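The Fault Was Logged as a Success

Opinion
Sunday, November 17, 2024

The lane-keeping fault on the Wanby test cars has now been closed. The report calls it a map error, the map has been corrected, and the cars are driving again. I worked on automated driving software for most of my career, and I read incident reports the way other people read match results. I think this one was closed on the wrong finding, and I think the wrong finding will cost somebody later.

For readers who haven't followed it, the facts are short. In July, a Wanby car running the Clernano driving stack came up to a junction in a lane marked for right turns only. Its route went straight ahead. The car did not change lanes, did not ask the safety driver to take over, and did not slow down more than it would have for an ordinary junction. It drove straight across from the turning lane and settled into the single lane on the far side. A vehicle going straight from the correct lane had to brake. The safety driver took hold of the wheel after the crossing was complete. There was no contact and nobody was hurt.

The report says the map held both lanes as straight-ahead lanes. The junction had been repainted after the survey, and the right-hand lane had become a turning lane. The planner asked the map what the lane was for, the map gave an out-of-date answer, and the planner acted on it. All of this is true as far as I can tell. It explains why the car started with the wrong belief. It does not explain why the car kept it.

The car had cameras. They were working. The recorded data show that the arrow classifier saw the right-turn arrow and labelled it correctly, with high confidence, well before the stop line. It then saw the second one, closer to the junction, and labelled that correctly too. Two good readings of the same fact were sitting in the log while the planner drove on the opposite assumption.

The reason is in an appendix, in one sentence. Where the map and the camera disagree on lane function, the fusion module gives the map priority and writes the disagreement to a file for later review. That file is used to schedule map updates. In other words, the disagreement was treated as a maintenance item. It was never passed to the part of the system that decides how to drive.

I understand how that came about, having made similar decisions. Arrow classifiers used to be poor. Paint wears away, seams and patches break up the shape, glare off the windshield covers part of it, and an arrow seen from a long way back is only a few bright pixels drawn out along the asphalt. If you let a weak classifier overrule a surveyed map, the car twitches between lanes and frightens everyone in it. So you give the map priority, and at the time you are right to do so. Then the classifier gets better, year on year, and no one goes back to change the rule. 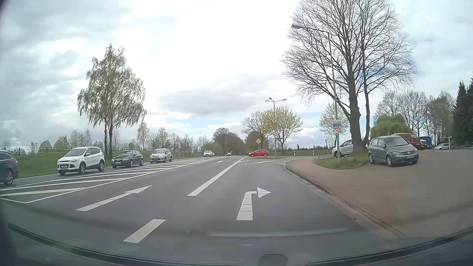 A rule like that also hides its own failures. The Clernano stack counts a trip as clean if there was no takeover request, no hard braking by the test car and no departure from the planned path. By those measures the July crossing was a clean trip. The planned path was wrong, but the car stayed on it to within a few centimetres. The first automatic summary of the day listed the run as a success. It was changed only when the safety driver filed a written note at the end of the shift. Without the note, I doubt that anyone would have looked.

This should worry the people who read disengagement figures as a measure of safety. A car that is confused and knows it will ask for help, and this counts against it. A car that is confused and does not know it will carry on, and this counts in its favour. A fleet can improve its numbers by becoming less aware of its own doubt. I am not suggesting that Wanby did this on purpose. I am saying the measure would not have told them if it had happened by accident.

The company's answer was to resurvey. It has checked 900 signal-controlled and priority junctions in its operating area against fresh recordings, and found 4 with lane arrows that did not match the map. Those have been corrected. The company presents this as reassurance, and in one sense the rate is low. Consider what it means on the road, though. These were junctions on active routes. The cars had been through them repeatedly, with cameras running, and the disagreements had been written to the review file each time. The file had more than 2000 unread entries in it. Most were duplicates, and many were harmless. The ones that mattered were in there with the rest.

A fresh survey begins to go stale on the day it is finished. Road authorities repaint lanes when they change a signal plan, when a new subdivision opens, or when contractors dig up a water main and put the surface back. They tell the mapping companies when they remember to. Some of them have a proper data feed and keep it current, and many have a phone number. No survey schedule that a private firm can afford will keep up with every paint crew in a region. Any safety argument that depends on the map being right at every junction is an argument that will fail from time to time, and the design has to say what happens then.

Human drivers handle this case without much trouble. A person who has used a road for years, and who believes the right lane goes straight, looks down at a turn arrow and has a moment of doubt. They lift off the accelerator. They look at the next arrow. They check what the cars ahead are doing, and whether there is a gap to the left. If there is no gap, most of them will make the turn and go around the block, swearing. Some will push straight through, and we correctly regard that as bad driving. What we ask of the driver is that the doubt should change their behaviour.

That is the requirement I would like to see written down, and it isn't a hard one to state. When two sources disagree about what a lane is for, the vehicle shall act as if either could be true. It shall slow down. It shall choose a path that is legal under both readings if such a path exists. If none exists, it shall follow the more recent observation, or hand over to the driver while there is still room to do so. Every engineer I have put this to has agreed with it. Several have then said that it would produce too many slowdowns.

It would produce more slowdowns, certainly. Ó Conaill, which runs low-speed shuttles and has a much easier job, uses a rule close to the one I have described. Its vehicles do sometimes hesitate at worn markings, and its passengers complain about it. The complaints are fair. I would still take a hesitant shuttle over a confident one, and I would treat each hesitation as a sign that the classifier or the map needs work. The nuisance is what gets the work done. When the cost of a disagreement falls on a file that no one reads, there is nothing to push anyone into fixing it.

There is a stronger objection, and I don't want to skip it. Slowing down without an obvious reason is a hazard too. The driver behind sees a clear road and a green light, and does not expect the car in front to brake. Rear-end collisions make up a good share of the low-speed crashes involving automated cars. A rule that made the car brake sharply at each doubtful arrow would swap one risk for another. My answer is that the doubt should be acted on early and gently. In July the car had its first correct reading far enough back that easing off would have looked like normal driving. The information was there in good time, and the time was not used.

The safety driver has come in for some blame, and I think most of it is misplaced. The car gave no alert. Its display showed the planned path as a solid line going straight ahead, which is what it shows when all is well. A person watching an automated system takes a good part of their picture of the road from that display, whatever the training manual says. If the display had shown the mismatch, with even a plain amber mark over the lane, the driver would have had a reason to look again at the paint. Hiding a disagreement from the planner was a mistake of design. Hiding it from the human as well removed the last check.

Pallach, which did the outside review, recommended more frequent map updates and a refresher course for safety drivers. Both are reasonable. Neither one touches the rule in the appendix, and the review mentions that rule only to note that it worked as specified. I have no quarrel with the statement. The module did exactly what its specification told it to do, and this is why the specification should have been the finding.

Wanby has said that it regards the matter as resolved. I would ask it to reopen the report and to publish three further things: the priority rules for every case where map and sensors can disagree, the date each rule was last reviewed, and the number of such disagreements in the past year that had no effect on how the car was driven. Speed limits, stop lines, crossings and one-way streets are all held in the same map. If lane arrows were handled this way, I would want to know how the others are handled before the cars go out again in winter, when half the paint is under snow and the map will be all they have.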